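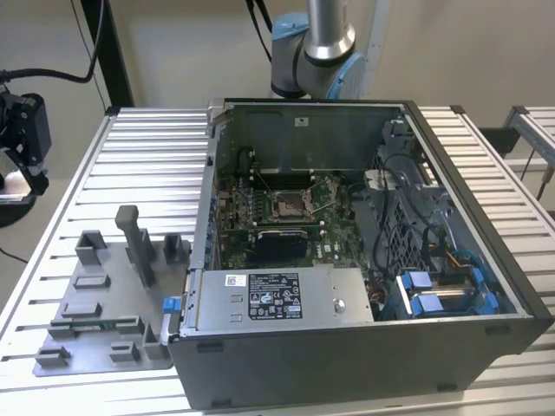 Desktop tower on its side with the side panel off and the CPU socket empty.

PLUTIA CHART SLIPS
Catalog records for printed sea charts and coastal maps from the Fonseca stock, version 4

What's in it

819 records, one per chart, transcribed from the paper slips that the Fonseca map shop in Stestcombe kept in shoe boxes until it closed. Each slip was typed or written by whoever was minding the counter, and each covers one sheet: title, maker, date, size, coloring, condition, and a paragraph meant to make you buy it. The paragraphs are the best part. The measurements are the part you will want to check.

The charts themselves were sold long ago. There are no scans here and I don't know who has them. Please stop asking, especially about the one with the whale.

Files

slips.csv: one row per slip, the thing you came for
makers.csv: mapmakers, engravers and publishers, with spellings merged
places.csv: 1000 place names pulled from titles and descriptions, with a modern equivalent where one could be found
notes.txt: grumbling, in order of entry

All files are UTF-8 with commas as separators. Fields with commas in them are quoted. The shop was very fond of commas.

Fields in slips.csv

slip_id: the number penciled in the corner. There are gaps. There are also two slips marked 88, now 88a and 88b.
title: as printed on the chart, according to the slip. Long s has been turned into an ordinary s, which saves everyone some embarrassment.
maker_id: points to makers.csv. Blank when the slip says "Dutch, good."
date_text: exactly what the slip says, including "old" and "older than the other one."
date_from, date_to: my reading of date_text as years. Wide ranges mean I was being careful.
height_cm, width_cm: converted from inches. Some slips measured the printed area, some the whole sheet, and a few clearly measured the frame.
color: original, later, none, or unknown. The shop's idea of original color was generous.
orientation: which way is up, when the slip mentions it. West-up charts tend to get a mention and north-up charts don't, so a blank here probably means north.
condition: free text, left alone.
blurb: the sales paragraph.
price: as written. Currencies change halfway through box three without warning.

Known problems

Only 195 slips say which edition or state of the plate the sheet came from. Where they do, the claim seems to rest on a dealer's handbook that I haven't been able to identify, and it disagrees with itself over the Baltic charts.

The word "rare" appears in so many blurbs that it's useless as a filter. "Scarce" is a little better. "Seldom offered" turns up on four slips for the same chart.

Place names are matched by hand. Older charts put islands where a navigator hoped they were, and several of them have no modern equivalent because they have no modern existence. Those rows have "none" in the modern_name column. A blank in that column means I gave up.

Foxing, toning and "age spots" are all used for brown marks. I haven't merged them, having once lost an evening to an argument about it.

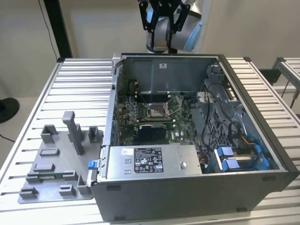 Open computer case, Dell motherboard, memory slots left of the socket.

Changes in this version

Merged the two spellings of Morker, the engraver, who signed his plates both with and without a final e. His 31-inch harbor chart is no longer recorded as 31 feet wide.
Split cartouche notes out of condition and put them back again after looking at the results.
Fixed date_to on the undated East Indies charts, which had been running into the following century.
Restored the blurb on slip 212, which I had shortened out of spite.

Using it

Free for any purpose with credit. If you're pricing a chart you own, please don't. The prices are decades out of date and were optimistic when new. For counting subjects, tracing how dealers described maps, or finding out how many ways there are to spell Sumatra, it does fine.

Cite as: Pietrzak, Urszula. Plutia Chart Slips, version 4. Jul 9, 2022.

Corrections

Send the slip_id, the field, what it says and what it should say. Corrections to makers.csv need a source. I go through them in August, when it's too hot to do anything else. Theories about the missing slip numbers can go in notes.txt with all the others.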